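Oltar College of Applied Studies
Department of Consumer and Household Studies
Course handout 4: Packaging, Labels and the Stored Product
Course leader: Divya Kaimal
Seminar leader: Waldemar Stępień

Purpose of this handout

This handout accompanies the fourth lecture and the July seminar. Students are expected to have read it before the seminar and to bring a copy. It covers the work a package does after it has left the shop, the parts of a label and the order in which they are read, and the arrangement of small goods in a shared workroom. Returns, refunds and advertising claims are treated in handout 5.

1. The package after purchase

Most writing on packaging deals with the moment of sale. The course takes a longer view. A jar, tub or carton may spend one day on a shop shelf and many months in a cupboard, and during those months it has to be opened, closed, stacked, moved and recognized by people who did not buy it.

Three periods are distinguished in this course.

Transit. The package protects the contents from pressure, heat and handling between the producer and the store. Much of this work is done by outer cartons, which the household never sees.

Display. The package has to be found among others of the same kind. Color, shape and lettering matter most in this period, and the greater part of the design budget is normally spent on it.

Storage and use. The package is now judged by how it behaves in the home. Lids that do not close fully, labels that peel, and containers that cannot be stacked are the complaints most often recorded in our own household interviews.

The three periods make different demands, and a package designed for one may serve another poorly. A tall, narrow bottle is easily seen on display and easily knocked over in a kitchen. Students should be able to give two further cases of their own in the seminar.

2. Where the label is placed

A label on the side of a container is read at eye level. A label on the lid is read from above, as in a drawer, a crate or a low cupboard. Producers of small round containers often use the lid for the name and a decorative design, and keep the side or base for the required information. The result is a container that is quickly recognized from above and has to be picked up before it can be properly read.

The lid also has a practical weakness. Once it is removed, it may be set down apart from the container or placed on another of the same size. Where the name appears on the lid alone, the contents are then unmarked. For this reason the course recommends that at least the name of the product and the date of opening be written on the body of any container kept for longer than one term.

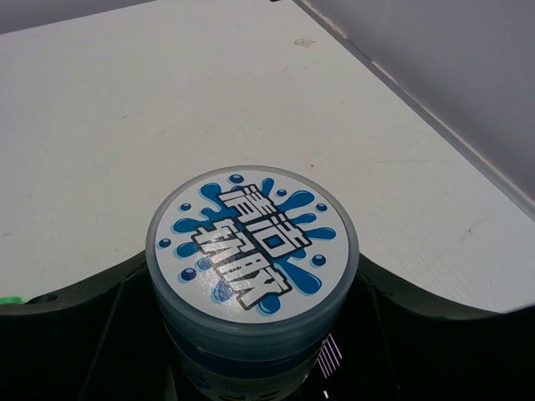 3. Reading order

Readers do not take in a label from top to bottom. They begin with the largest or brightest element, move to the largest lettering, and only then look for smaller text. Many stop before that third step. The following terms are used in the lecture and will be used in the written assignment.

Lead element: the part of the label that is noticed first, whether picture or word.

Name block: the product name and any lettering set with it.

Support graphics: smaller marks that repeat or extend the lead element.

Required text: contents, quantity, warnings, maker and place of origin.

Lettering set on a slant is common where the designer wishes to suggest movement or freshness. It takes slightly more effort to read and should be kept to a few words. Required text should always be set level.

A reader who does not know the language of a label depends on the lead element alone. A picture can suggest a kind of product without saying what the product is, and students are reminded that a guess based on a picture is not identification. Where a container cannot be identified from its written information, it is to be set aside and its contents left unused.

4. The Rotdale household survey

The figures discussed in the lecture come from the Rotdale survey, carried out for the department by Oliwia Kubiak and Anselmo Sarmiento. The survey covered 400 households. Members of the project visited each home once and listed the containers kept in one kitchen cupboard chosen by the householder. In all, 4,000 containers were listed, and 1,960 of them no longer carried a complete label.

Students should note the limits of this material. The householder chose the cupboard, so the tidiest may be over-represented. A single visit gives no information on how long a label had been damaged. The survey also did not separate containers in their first use from those that had been washed and refilled. The last point is taken up in the second reading.

5. Arranging a shared workroom

The same principles apply to workrooms used by several people. Small goods should be grouped by use, with the items needed most often nearest the person working. Trays are preferred to deep boxes for small loose pieces, as the contents can be seen at once. Writing tools should be kept together. Open space should be left on every work surface and should not be treated as storage.

Fixed labels on furniture and fittings need the same care as labels on goods. A label that is upright for a person standing on one side of a table is inverted for a person standing opposite. Before a label is fixed, the usual working position should be agreed and the label tested from it. 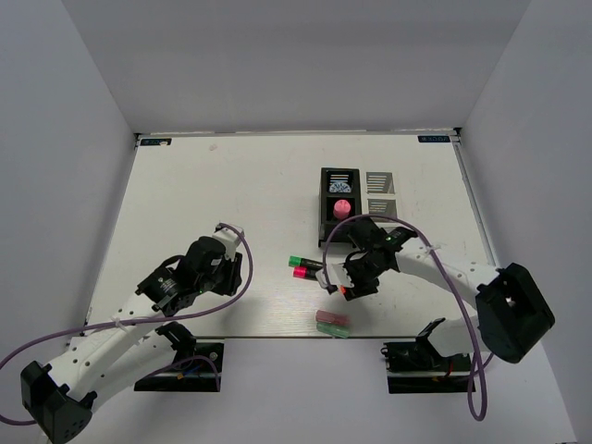 Figure 2. Work surface with a small organizer, two trays and markers.

6. Preparation for the seminar

Each student should choose one container from home and prepare the following in writing, on no more than 2 pages:

a short statement of what the container holds and where it is kept;
the lead element, name block, support graphics and required text, each identified by the terms given in section 3;
one change that would improve the container during storage and use, with reasons.

Empty containers only are to be brought to the seminar room. Glass is not permitted.

7. Reading

Głowacki, Ryszard. The Cupboard and the Shelf. Krajewska. Chapters on lids and closures.

Kubiak, Oliwia, and Anselmo Sarmiento. Refilled and Relabeled: Notes from the Rotdale Survey. Department paper.

Stępień, Waldemar. Labels in Shared Rooms. Drargate. Opening chapter only.

Copies are held at the library desk under the course leader's name and may be borrowed overnight. Questions about the written assignment should be addressed to Waldemar Stępień before the seminar.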